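Status: draft 6. Maintained by Yoga Sutanto. Corrections to Haziq Nasution.

# Brimik countertop appliance notes

Reference notes for the small cooking appliances in the Brimik test kitchen. Each appliance has its own file. The present file covers the two-zone unit (griddle plus pot on a shared base), inventory number 268.

## Scope

Covered:

- names of parts, as used in all other files
- how parts are stored and put back together
- cleaning after use
- known gaps in the notes

Recipes are in `recipes/`. Electrical inspection records are kept on paper at the Valton site and are not copied into this repository.

## Naming

Earlier drafts used "pan", "plate" and "hot side" for the same part. Use only the terms in this table.

| Term | Meaning |
|---|---|
| base | the shared body under both zones |
| griddle | the flat cooking zone |
| griddle lid | the solid cover over the griddle |
| pot | the round vessel with the long handle |
| pot lid | the glass cover with the center knob |
| rack | the round wire rack used for steaming |

Left and right are not used in part names. The unit gets turned on the table depending on where the outlet is, and older notes that said "left lid" were read both ways. Use the zone name.

## Fields in `parts.csv`

- `part`: one of the terms above
- `finish`: short text, e.g. `mint green, matte`
- `dishwasher`: `yes`, `no` or `unknown`
- `stored_with`: the part it is nested in or placed on, or blank
- `note`: free text, 400 characters maximum

`unknown` is a valid value and should stay in place until someone has checked the printed manual. Do not fill it in from a similar unit. The Siregar kettle file had 5 wrong entries that came in that way.

## Cleaning

1. Unplug the base and let both zones cool.
2. Take off the pot lid and the griddle lid. Wash them by hand with a soft sponge.
3. Lift out the rack. Starch collects where the spokes meet the rings, so use a brush there.
4. Wash the pot inside and out. No steel wool on the green finish.
5. Wipe the griddle with a damp cloth while it is in the base.
6. Wipe the base last. Never put it under the tap.
7. Clear the steam vent in the pot lid with a wooden pick if it is blocked.
8. Dry everything before reassembly, including under the rim of the pot lid.

## Storage state

The unit is stored assembled. Loose lids went missing twice when the Sinham shelves were rearranged. Order of assembly:

1. Put the pot in the recessed area of the base.
2. Set the rack inside the pot.
3. Close the griddle lid.
4. Lower the pot lid by its knob until the steel rim sits level. The rack can be checked through the glass without opening the pot again.

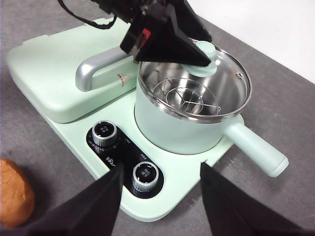
5. Coil the cord next to the base. Do not wrap it around the pot handle.

## Known gaps

- Pot capacity has not been measured. The value in draft 4 was taken from a sales page and has been removed.
- The rack has no part number in our records.
- `dishwasher` is `unknown` for the pot lid and the rack.
- No spare knob is in stock.

## Changes

- Draft 6: storage order rewritten, `stored_with` added.
- Draft 5: part names fixed, left/right removed.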